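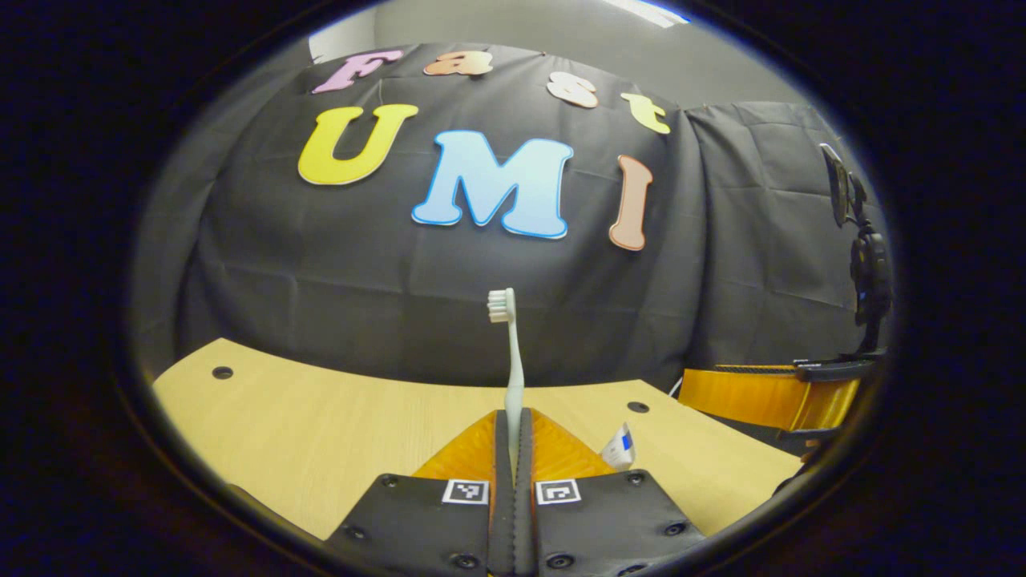

Gripper width reads 2 mm too wide on thin objects

drasdale_k, 9 January 2026
I get jaw width from the two square tags on the finger pads. With a toothbrush handle pinched in the soft strip, the reported width is 2 mm over what calipers say. Bigger objects are fine. Fisheye camera, 30 fps, width goes straight into the policy as an input. Anyone seen this?

mussa
Do you zero it with the pads closed on nothing? My offset drifted in December after I took the fingers off and put them back.

drasdale_k
Zeroed this morning. Closed on nothing it reads 0.

hesar122
Then it's the pads. Soft material gives, the tags sit on the rigid part. Fit a small lookup table and move on.

mussa
Disagree. I'd check the lens model first. If you undistort with a pinhole model the tag corners will be off. Use the fisheye one and compare.

hesar122
The tags are near each other when it's nearly closed. Distortion won't change much between them.

drasdale_k
Reran 18 clips with the fisheye model. Error dropped by half, so you both have a point - the rest looks like pad squeeze. Adding the table to the Privport loader tonight.

mussa
Post the reprojection error too when you have it.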